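Skindent opened its doors on Tuesday and I got one of the afternoon spots! I've been reading about robot learning for ages, but I had never stood next to any of it, and I got there 11 minutes early and just hovered in the hallway.

Our guide was Marlene Boychuk, who runs the table work. Her group records people doing small kitchen and packing jobs with grippers held in the hands, and those recordings are what the robot arms learn from later. She told us they want 2,000 of them for the spoon task alone and have nearly 9 hours saved so far. The table itself is very plain, paper on top and a few household things.
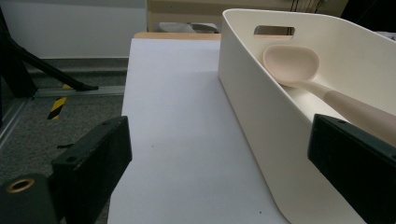
Between the fingers, with the spoon in its basket.

I loved how close you get. You stop looking at your own hand after a minute and start thinking in two black fingers (mine were not very clever fingers). Kiprono Wanyama let each of us have a turn, and I dropped everything at least once. A boy of maybe ten in our group was way better than me and knew it.

Then we watched a session with both hands going, and there was a plastic bag in play too. I asked Marlene about bags and she groaned. They never fold the same way twice, they shine under the lights, and apparently they're the thing her group argues over most at lunch. 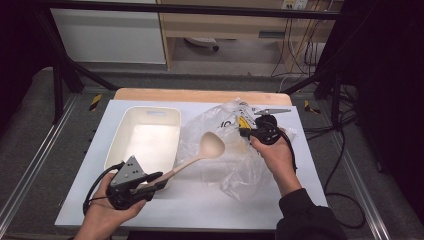 Two grippers, one spoon, one very crinkly bag.

I could have watched for another hour. They're doing it again in October and I already put my name down. Bring a sweater, the room is chilly, and park on the Woller side.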